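Getting Scratches to Fade on an Old Metal Tabletop

I bought my steel-topped table at the Barnlow flea market one hot August, and I've been fussing over it ever since. It will never look new, and I wouldn't want it to, but a slow afternoon of rubbing takes the harshness right out of the marks.

Start by washing the top with warm water and dish soap, then dry it well with an old towel. Look for the grain, those faint lines that run all in one direction. You'll be following them the whole way, so take your time finding them - a flashlight held low helps a lot.

Wrap a fine gray scrubbing pad around a block of wood, put a few drops of light oil on it, and rub in long, even strokes along the grain. Please don't go in circles! I did that on my first table and was sorry for years. Give each section 30 strokes, wipe, look, and go again if it needs it. Deep gouges will stay, so just soften their edges and let them be.

Finish with a thin coat of paste wax and buff it once it hazes over.
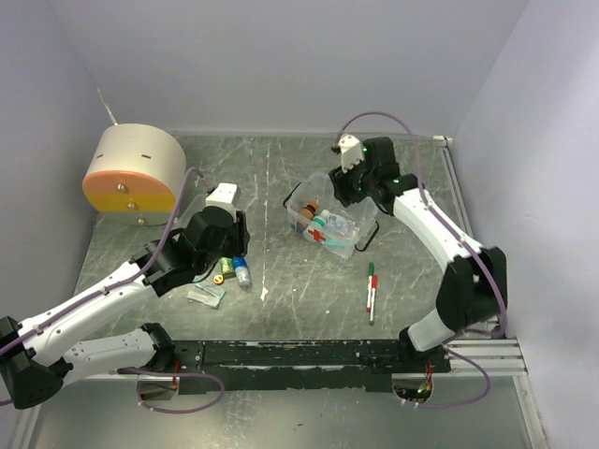 I put on a fresh coat of wax every few months, or whenever water stops beading up on the top.

Comments (2)

Does this work on brushed aluminum too, or is it too soft?

Tried it on my potting bench with a bit of mineral oil. The small scratches are nearly gone, and my arms are so sore!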